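March, bin-picking bench, late afternoon. Notes mostly for Natsumi and Hideaki, who have the arm after me, and for myself when I've forgotten all this.

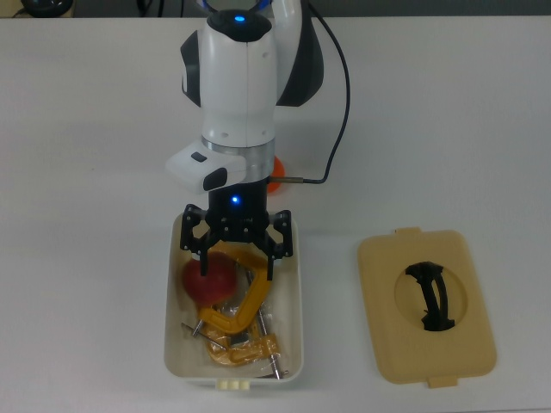 ## The protective stop

We were running the mixed-bin routine (apple, C-clamps, lid off to the side) and it had been going so nicely that I'd gone to refill my tea. On cycle 60 the gripper closed on a clamp, started up, and the arm threw a protective stop 80 mm above the table. Miyuki hit the e-stop as well, bless her, which was the right thing to do even with the arm already halted.

The log says force limit on the lift. My guess is that the clamp hooked something else in the bin on its way up, the bin came along with it, and the wrist felt the whole lot. I can't prove that, as the log only keeps 9 seconds and most of those are the approach.

## What I changed

- Lift speed down for the first stretch, normal after that
- Grip force back to 6, where Noboru had it before I started fiddling
- Cable checked at the gripper fitting, no damage I could find

Please don't raise the force limit to get past this! I was tempted too. I'd also like to try the clamp still in its plastic by itself, as I don't trust the grip on that wrapping.

Still to do: ask Mitsuko whether we can keep a longer log.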